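Portionstütchen sortieren, oder: wie ich den Tisch wieder freibekomme

Ich gestehe, ich bin eine Tütchensammlerin. Zucker vom Bahnhofscafé, Teebeutel aus dem Hotel, Gewürzproben, Brühe in Kleinstmengen, diese winzigen Keksportionen, die man zum Kaffee bekommt und dann doch nicht isst. Alles wandert in die Jackentasche, von der Jackentasche in die Küchenschublade, und in der Küchenschublade bleibt es, bis sie klemmt. Meine hat im Frühjahr so geklemmt, dass ich mit dem Kochlöffelstiel nachhelfen musste, und da war klar: jetzt wird sortiert!

Seitdem mache ich das regelmäßig, und weil mich nach dem letzten Beitrag (dem mit den Schraubgläsern) so viele gefragt haben, wie ich den Kleinkram in den Griff kriege, schreibe ich es einmal von vorne bis hinten auf. Man braucht einen freien Tisch, ein paar Körbe und eine gute Stunde, beim ersten Mal vielleicht auch länger, je nachdem, wie tief die Schublade ist.

Was ich mir bereitlege

Körbe aus Kunststoff mit Schlitzen in den Seiten, und zwar in verschiedenen Größen. Ich habe lange mit gleich großen Dosen gearbeitet und mich jedes Mal geärgert: die eine quillt über, in der anderen liegen drei Teebeutel. Ein kleiner und ein größerer Korb nebeneinander, das reicht für den Anfang völlig. Meine ersten habe ich bei Trolar mitgenommen, da standen sie gleich neben der Kasse, und ich kann an so etwas einfach nicht vorbeigehen.

Dazu eine Dose Desinfektionstücher oder ein feuchter Lappen, ein Filzstift, ein Stück Kreppband und eine Papiertüte für alles, was weg muss. Eine Schere ist auch nicht schlecht, falls noch Tütchen aneinanderhängen.

Erst wischen, dann kippen

Den Tisch wische ich ab, bevor irgendetwas darauf landet, und die Körbe gleich mit. Gerade in den Schlitzen setzt sich gern alter Zucker fest, da komme ich mit einem gefalteten Tuch und dem Fingernagel am besten hin. Dann alles gut trocknen lassen! Ich habe einmal Zuckertütchen in einen noch feuchten Korb gelegt und durfte am nächsten Tag einen einzigen Klumpen herauskratzen. Bei Holztischen bitte nicht zu nass arbeiten und vorher an einer unauffälligen Ecke ausprobieren, ob die Oberfläche die Tücher verträgt. Meiner ist geölt und nimmt vieles hin, der von meiner Schwester hat nach einmal Wischen einen hellen Fleck gehabt, und den hält sie mir bis heute vor.

Danach kommt der schönste Moment: Schublade raus und komplett auskippen. Komplett heißt wirklich komplett, auch die Krümel und das Gummiband von 2009. Wer nur obenauf ein bisschen herausfischt, hört nach fünf Minuten wieder auf, ich kenne mich da.

Auseinanderziehen

Jetzt den Haufen flach streichen, mit beiden Händen, wie Teig auf dem Blech. Solange alles übereinanderliegt, sieht man immer nur die oberste Schicht und greift zehnmal nach derselben Sorte. Gleiche Muster schiebe ich schon beim Ausbreiten grob zusammen: Gestreiftes zu Gestreiftem, Weißes mit blauem Aufdruck daneben. Lesen muss man dabei noch gar nichts, das geht nach Farbe viel schneller. Die Körbe stelle ich an die Seite, direkt aneinander, damit ich nicht über den ganzen Tisch langen muss.

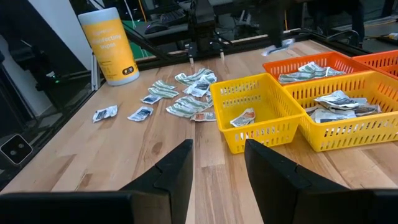
Jozef Leemans meint ja, nach Farben zu sortieren sei Unfug, weil der Hersteller beim nächsten Mal das Papier wechsle und dann stehe man da. Er gehe nur nach Inhalt, Süßes hier, Salziges dort, und lese jedes Tütchen einzeln. Sein Kommentar unter dem Schraubgläser-Beitrag war länger als der Beitrag selbst, und ein bisschen recht hat er natürlich, lieber Jozef! Für den endgültigen Platz zählt der Inhalt. Aber für die erste Runde bleibe ich bei der Farbe, da bin ich stur.

Die erste Runde

Ich fange mit dem kleinen Korb an, immer. Da hinein kommt die Sorte, von der am wenigsten da ist, und das sind meistens die Einzelgänger. Sobald die weg sind, wird der Rest auf dem Tisch deutlich übersichtlicher. Der große Korb bekommt die Sorte, von der am meisten herumliegt.

Ein Tütchen nach dem anderen, einmal kurz befühlen:

Ist es dicht? Wenn es rieselt, sofort in die Papiertüte.
Ist es verklumpt? Zucker kann man noch zum Backen nehmen, Kaffeeweißer werfe ich weg.
Steht ein Datum drauf? Abgelaufene Soßen fliegen, da diskutiere ich nicht. Bei Tee schnuppere ich, der riecht nach einer Weile einfach nach nichts mehr.
Kann ich es überhaupt noch lesen? Wenn nicht: weg damit.

Zerknitterte Tütchen streiche ich auf der Tischplatte glatt, mit dem Daumen von der Mitte nach außen. Das klingt pingelig, spart aber enorm Platz, und hochkant stehen sie danach auch besser. Bei Tütchen mit Pulver vorsichtig sein und nicht über die Naht drücken, sonst niest man den Rest des Nachmittags.

Die zweite Runde

Hier kommt dann der Inhalt dran (Jozef, jetzt bist du zufrieden). Ich nehme mir einen Korb vor und schaue, ob sich Fremdes hineingeschmuggelt hat. Bei mir lag jahrelang Salz zwischen dem Zucker, beides weiß, beides blau bedruckt, und der Besuch hat sich dann über den Kaffee gewundert. Salz und Zucker kommen bei mir seither nie mehr in denselben Korb, auch nicht mit Trennwand.

Innerhalb des Korbs stelle ich alles hochkant hintereinander, wie Karteikarten, das Ältere nach vorne. Wenn die Reihe immer wieder umkippt, hilft ein Streifen Pappe als Stütze, einfach aus einer Müslischachtel geschnitten. Bitte nicht stopfen! Der Korb ist voll, wenn man noch bequem zwei Finger zwischen die Tütchen schieben kann, danach wird es wieder eine Schublade mit Henkel.

Beschriften oder nicht?

Ich klebe einen Streifen Kreppband vorne auf den Rand und schreibe nur ein Wort drauf. „Süß“, „Tee“, „Brühe“. Kreppband geht ohne Reste wieder ab, was man von den schönen Etiketten aus dem Schreibwarenladen leider nicht behaupten kann, die habe ich mit Speiseöl und viel Geduld herunterrubbeln müssen.

Wohin mit den Körben?

Zurück in dieselbe Schublade, wenn die Höhe passt. Vorher messen, ich habe es vergessen und stand mit vollen Körben vor einer Schublade, die nicht mehr zuging. Offene Körbe mit Schlitzen sind luftig, aber sie halten weder Feuchtigkeit noch Lebensmittelmotten ab, also bitte nicht neben den Herd und nicht über den Wasserkocher. Wer schon einmal Motten hatte, nimmt für alles, was nur in Papier steckt, lieber ein Schraubglas und stellt das in den Korb. Der große Korb steht bei mir im Vorratsregal auf Augenhöhe, der kleine neben den Tassen.

Und was macht man mit den Mengen?

Aufbrauchen! Zuckertütchen schneide ich auf und fülle sie in die Dose, Brühe kommt in die nächste Suppe, Ketchup geht mit zum Grillen. Was noch gut ist und bei uns keiner mag, nehme ich ins Büro mit und stelle es neben die Kaffeemaschine, da ist es bis mittags verschwunden. Im August vor dem Zelten packe ich außerdem eine kleine Mischung zusammen, für so etwas sind Portionstütchen wirklich unschlagbar.

Alle paar Monate schaue ich die Körbe kurz durch, das dauert dann nur noch so lange, wie der Tee zieht. Und die Jackentaschen leere ich jetzt direkt in den Korb, jedenfalls meistens. Im Wintermantel steckt vermutlich noch was.

Kontakt | © 2018 Alle Rechte vorbehalten | Nach oben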